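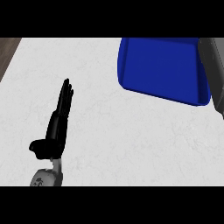
Home Forums Kitchens Counters & Sinks Search Log in

Marble counters and etching: refinish or live with it?
Started by Duygu Ertürk, 10 May 2018
Views: 3611

duygu_e
We put in honed white marble two years ago, island and both runs. It was sealed by the installer and I sealed it again last August. There are dull spots all over the part next to the stove where we cut lemons and open jars. You can't feel most of them but you see them when the light comes in low. I got a quote of $500 from a stone shop in Trirkcombe to rehone just that section. They say it will look new. My husband says it will look new until the next lemon. Has anyone here had this done, and did it last?

ruanm
Your husband is right. Sealer keeps oil and wine from soaking in. It doesn't stop acid. Lemon, vinegar, tomato and a lot of bathroom cleaners eat the surface, and what you're seeing is the surface gone. You can seal it every month and get the same spots.

I'd keep the money. Honed hides etching better than polished, so you're already ahead.

Z. Motaung
I had ours rehoned and I don't regret it. It was a bigger job, the whole kitchen, and the crew was in and out the same day. There was slurry on the floor and on the lower cabinet doors even with plastic up, so move anything you care about. It's been fine since. I keep a big cutting board by the stove and all the acid stuff happens on that.

If you go ahead, ask them to do the full slab up to a seam. A patch in the middle of a slab shows, at least ours did on the sample spot they tried first.

duygu_e
The quote is for the slab from the stove to the sink, so it ends at a seam on one side and the sink on the other. I didn't ask about the backsplash edge.

ruanm
Ask. Their pads won't reach all the way into the corner and that strip gets done by hand. A careless job leaves a line along the wall.

nkosi_tshepo
Before you pay anybody, try a small spot yourself. I did mine with a 500 grit hand pad and water. Light pressure, small circles, wipe, look, repeat. Do it somewhere behind the toaster first. It took out the lighter marks. The deep one where a jar of pickles leaked overnight is still there and will be there when I sell the house.

This only makes sense on honed. Don't do it on polished, you'll make a dull patch and then you really will need the stone shop.

Aaliyah Lapointe
I disagree with telling people to sand their own counters. I work in a showroom and we see the results. People lean on one spot and make a dip, and a dip in white marble catches light worse than an etch does. If the counter is under any kind of installer warranty you've also just ended that.

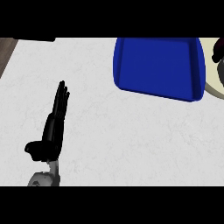 White marble countertop with a black hand reaching across it.

nkosi_tshepo
A hand pad with water isn't a belt sander. You'd have to stand there all week to make a dip at that grit. I did say to test it behind the toaster.

Aaliyah Lapointe
You did. Most people skip that part.

Z. Motaung
For what it's worth, our stone guy told us the same thing about hand pads for small marks. He didn't seem worried about it. He did say to keep the pad flat and not use a fingertip behind it.

ruanm
Which sealer are you using, out of curiosity? The Hosero one left a haze on mine and I had to strip it.

duygu_e
Hosero, yes. No haze, but I wiped it off after a few minutes. The can says to wait longer than that. Does the haze come from leaving it on?

ruanm
Probably. I followed the can. I paid $104 for the stripper and a new can of something else, so I'm not going back to it.

duygu_e
Ok. I tried a pad on the corner by the fridge this morning. The ring from a glass is mostly gone and I can't see an edge around the area I worked. I'm going to do the smaller spots by the stove and leave the big one. The shop said the quote is good through the end of August, so I can still call them if I don't like it.

Z. Motaung
Let it dry fully before you judge it. Mine looked perfect damp and less perfect the next day.

Aaliyah Lapointe
And reseal where you worked. Whatever was in the surface has been taken off along with it.

duygu_e
Will do, both. Thanks.

Related threads
Oil stain next to range, poultice didn't work
Undermount sink pulling away from stone
Honed or polished for a small island?
Zutalport stone yard, anyone bought a remnant there?
Soapstone scratches: oil or sand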